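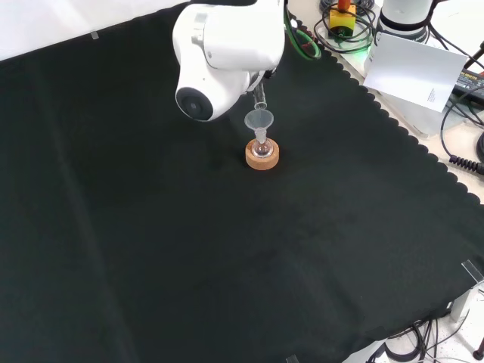 The robotics club's arm holds a glass tube over a funnel and flask.

Students in the Illdale robotics club are teaching a robot arm to handle lab glassware, adviser Dymphna Madigan said. The project, called Filtelance, began in November with a budget of $300.

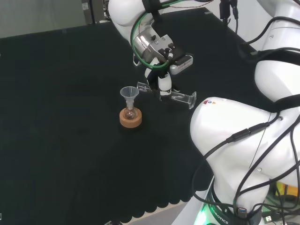
Each student gets 90 minutes a week at the table – 60 for programming and the rest for test runs. Club member Samran Kamolrat said lining up with the funnel is the slowest part to program. The club will write up its results for the school's science night.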